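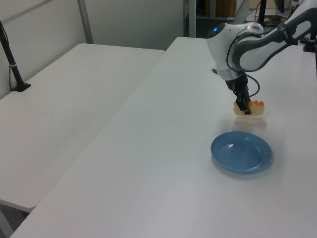

The Nallwood side plate is sold singly or in packs of 7, and I bought the pack in August for everyday snacks. They are plastic, round and fairly shallow, with a flat base inside and a raised rim. The color is a soft light blue that catches a bit of shine along the inner rim under a bright lamp. I like it on a white table. Patterned plates get tiring after a while, and these are plain enough to go with the bowls I already own.

Size is the main thing to check before ordering. These are small plates. One bar-shaped piece of cake or a sandwich half is what they are for, and dinner will not fit.

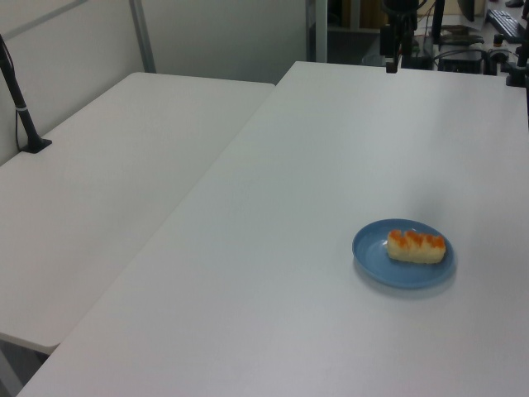 A second piece can go on if you don't mind the two touching. The rim keeps crumbs in, and it gives your fingers something to hold when you carry the plate one-handed. Stacking is fine, although a full stack of mine leans a little.

I washed mine on the top rack for 30 days. No warping so far. Tomato sauce left a faint stain on 2 of them – baking soda took most of it off. The stickers on the bottom were a nuisance and needed oil.

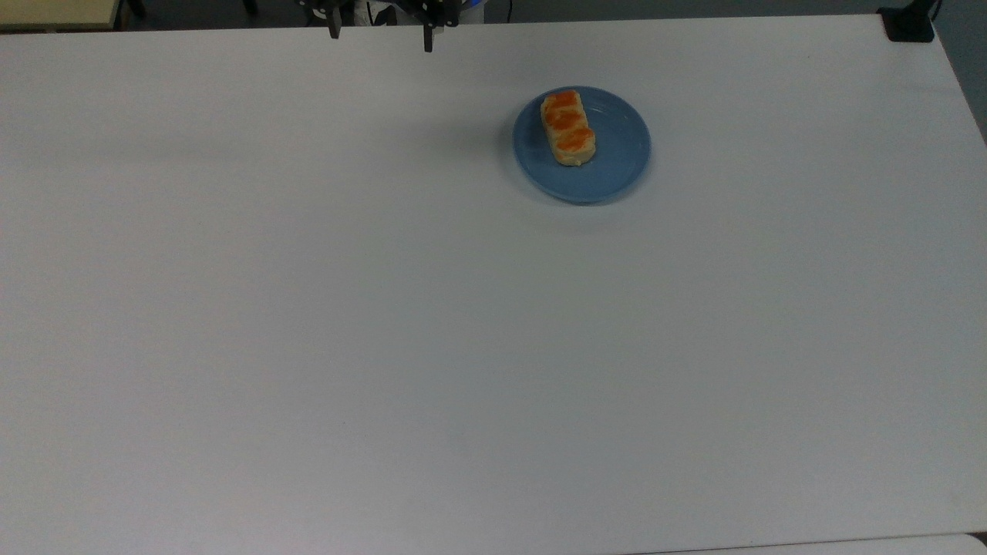 Mwanaisha Rweyemamu
Tableware reviewer

Compared with the Skumano plate I used before, the Nallwood is lighter and slides more easily on a smooth tabletop. The Skumano felt sturdier but scratched within weeks. I would buy the Nallwood again, though I'd like a larger size in the same blue.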